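Gudis Workshop Notes
Tips for sheds, kitchens and classrooms
January 18, 2018

Small-Parts Habits Worth Pinching From a Student Robot Club (and a Few That Aren't)

I have a low tolerance for the claim that robotics will teach kids to be organised. I've heard it at every open night since May, usually from someone standing next to a bench covered in stripped screws and sandwich crusts. So when the Mirnisside after-school club asked whether I'd help set up their bench for the Gruvar, the regional tabletop challenge, I said yes mostly to see whether any of it held up.

Some of it does. Most of what works would work just as well for a sewing table, a tackle box or the end of the kitchen bench where the lunches get made. You don't need a robot for any of it, and if your reason for buying one is tidiness, spend the money on shelves.

Give every little thing a bowl

Small bowls beat compartment trays. The club started with one of those clear organisers with 2 rows of lids, and within a fortnight every compartment held a bit of everything. Bowls are too shallow to hide junk in. You can tip one out, rinse it and put it back in the time it takes to get a stuck lid open.

Use a dark bowl for pale bits and a pale bowl for dark bits. Washers, buttons, beads, foam offcuts, the plastic plug you took off the new tap - you'll see them straight away. Op shops are full of odd bowls and you needn't have a matching set.

Put down a board

A plain white board in the middle of a dark bench does two jobs. It tells everyone where the work happens, and it shows up anything you drop. A cheap chopping board is fine. Put a damp cloth under it if it slides, the same as you would for chopping onions.

The students' rule is that anything on the board is in use and anything off it is waiting. I was doubtful, having seen plenty of rules taped to plenty of walls, but it's short enough that they follow it. At home I've tried it with bike repairs and it lasts until the phone rings.

Block the glare before you buy a lamp

The club wanted brighter lights. What they needed was less window. Black fabric hung round the bench cut the reflections, and it cost less than one decent lamp. If you do jewellery repairs or paint models near a sunny window, try an old dark sheet over a clothes airer before you go shopping.

Two warnings. Keep fabric well clear of anything hot, soldering irons above all. And black cloth grabs lint like nothing else, so have a roller handy. The claim that blackout cloth "improves accuracy" was made to me with great confidence and no measurements. It's easier on the eyes, and I'll go that far.

Tie the cables early

Wrap cables as you install them, and leave a bit of slack at any joint that moves. The students did theirs properly on the second go, after the first lot had to come off. Fabric wrap or hook-and-loop ties are better than zip ties on anything you expect to change, and you'll change it. The same goes for the tangle behind the telly.

Label the end you'll be holding when you unplug it. A scrap of masking tape will do.

Mark where the heavy things live

Boxes drift. Every time someone leans on the bench they move a little, and after a week the setup doesn't match anybody's notes. Run a pencil line round the base, or tape the corners if the surface is black and pencil won't show. This one I'd call worth doing in any workshop with a drill press or a bench grinder.

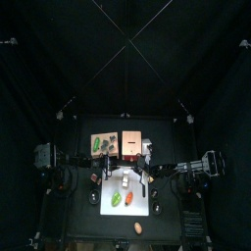 Reading time: 4 min

With the arms on either side and the white board between them, there isn't much bench left over, which is my main complaint about these setups. A green oval piece and an orange one share the board with a stack of white blocks, and the little black bowls have ended up on both sides of it. I'd put all the bowls on one side. I was outvoted.

What I'd skip

The Pyo sorting app. The club logged every part they owned, 558 entries, and by the next session the list was wrong. A person with a biscuit tin would have been quicker. They were also quoted $3,000 for a "learning station" that looked to me like a table with a frame on it. Their own version came to $2,365 including fittings, and I still think that's steep for what is, tidiness-wise, a bench with curtains.

I'd skip the motivational posters too.

Packing up

Work from the outside in. Bowls first, then boxes, then whatever's on the board, and wipe the board last. On a robot bench, switch the arms off at the wall before anyone reaches across. In the kitchen, the same order keeps crumbs off the clean bit.

Leave one empty bowl out for strays. Whatever's in it at the end of the month either has a home or goes in the bin, and I've yet to see anyone come back asking for the contents.

Next on the list: getting hot glue off a laminate benchtop without taking the colour with it.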